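Section 2. Setting Up at Home for Sunday Worship and the Shared Lunch

Rirnuvside Fellowship Home Worship Guide
Revised Friday, April 3, 2020

If you have already worked through Section 1, you have the Vorance program on your computer or tablet and you know your sign-in name. If you plan to join by ordinary telephone, you can skip Section 1 altogether and begin right here with us, and you are every bit as welcome. Please take your time with these pages. Several of us read them aloud to each other over the phone before they went out, and we found it went much better in two sittings with a cup of tea in between.

Before you begin

You will want to have the following close by:

- Your computer, tablet or telephone, and its charging cord
- The green Becerra songbook, if you took one home (the words are also in the Thursday mailing)
- The order of worship
- A candle and something safe to stand it on, if you like to light one
- Something simple to eat, if you are staying for lunch

Choosing your place

1. Pick a room where you can sit comfortably for an hour. It doesn't have to be tidy, and it certainly doesn't have to look like a chapel! One of our members joins from her laundry room and says she has never prayed better.

2. Sit so that any window is in front of you or off to one side. With a bright window behind you, the rest of us see only a dark shape with your voice coming out of it.

3. Set the computer or tablet on a firm surface, and raise it on a few books until the camera is level with your eyes.

4. Look at what is behind your chair. Whatever hangs on your wall is fine with us, and people do enjoy seeing one another's pictures. Just take down anything with private information on it, such as a calendar with medical appointments.
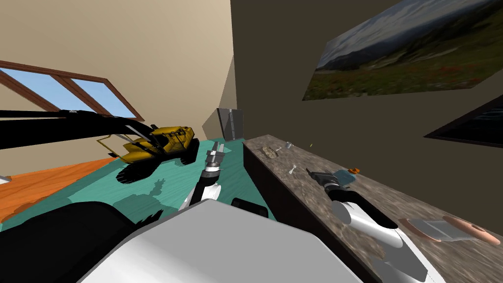 Figure 1. Window and landscape picture.

5. Turn off the television and the radio, and move any ticking clock to another room. A clock you stopped hearing years ago comes through the microphone wonderfully well during silent prayer.

Note: If you share your home with people who are not joining us, let them know the time ahead. They may walk through whenever they need to. Children and pets are welcome on screen at any point in the service, including the sermon.

Joining by computer or tablet

1. Plug in the charging cord. Video uses up a battery quickly.

2. Open Vorance and choose the gathering called Rirnuvside Sunday. The doors, so to speak, open 20 minutes before worship, and that is a lovely time to say good morning to people.

3. When the program asks about your microphone and camera, say yes to both. You can turn either one off afterward and still be with us.

4. Type the name you would like to be called by. First and last names help our newer people a great deal.

5. Say hello and wait for someone to answer. If they can hear you, you are finished with the hard part. Now press the microphone button once to mute yourself, and leave it muted until you are invited to speak.

Caution: Please don't pass the gathering link along on a public page or a neighborhood board. If you have a friend who would like to come, ask them to write to the office, and we will gladly send them a link of their own.

Joining by telephone

1. Dial the worship line number printed on the back of your order of worship.

2. A recorded voice will ask for a code. Enter 102 and then press the pound key, the one that looks like a little fence.

3. You will hear a chime. Everybody on the line hears it too, so there is no need to announce yourself unless you would like to.

4. Press the star key and then 6 to mute. The same two keys will unmute you again.

Note: Those of you using one of the Fluvier speaker phones from our lending shelf should press the wide button on the front before dialing. The volume wheel is along the right side, and it starts out much lower than most of us need.

Singing together

We tried singing all at once in our rehearsal, and because each voice arrives at a slightly different moment, it was quite a stew. What we do now is this:

1. Stay muted during every hymn.

2. Listen for the short piano introduction, which Kamran Hosseinzadeh plays twice through so that you can find your page.

3. Sing out as loudly as you please. Only your own household will hear you.

4. Keep your microphone muted for the final verse as well. It is very easy to get carried away there.

Prayers and sharing

1. To offer a prayer or a piece of news, raise your hand on the screen or use the hand button. Telephone callers will be invited by name first, before the screens.

2. Wait to be called on, then unmute.

3. Try to leave a breath or two of quiet after the person ahead of you.

4. If what you have to share is tender and you would prefer to say it privately, Niloufar Bagheri stays on after the blessing and can move with you to a separate room in the program. You may also call her during the week.

Caution: Never leave a lit candle when you step away from your chair, even for the doorbell. Blow it out and light it again when you come back.

Staying for the shared lunch

Lunch follows the blessing after a short break. In August we would ordinarily be thinking about long tables under the trees, and we hope to be back to that, but for now each of us brings a plate to our own table.

1. Make up your plate before worship begins and cover it, or use the break to heat something. Leftovers are perfectly good company.

2. Set your place with whatever you need so you won't be up and down looking for things.
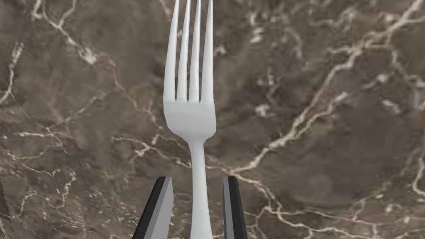
Figure 2. Dinner fork.

3. Mute yourself while you are chewing, and also if you are running water or stacking dishes nearby.

4. Hold off eating until grace has been said. It rotates by household, and the list is in the Thursday mailing.

5. After grace, the program will sort everyone into small tables. This happens by itself. If you land somewhere and find you are alone, stay put for a minute and someone will be along.

6. Leave whenever you need to. A wave is plenty.

Note: Telephone callers are all seated together at one table, and a host with a video screen sits with them. If the line goes silent for more than a minute during the sorting, hang up and dial in again using the same code.

If something goes wrong

You can see us but not hear us: check the volume on your own device first, then leave the gathering and come back in.

We can see you but not hear you: look for a red line through the microphone button and press it once.

The picture freezes: turn off your camera and carry on with sound alone.

You hear an echo: two devices in your house are probably both connected. Mute one and turn its sound all the way down.

You have tried everything and you are cross: call the office number on your order of worship. Someone will be by the phone until the first hymn begins. Messages left later will be returned on Sunday afternoon.

Continue to Section 3 for instructions on making your offering by mail.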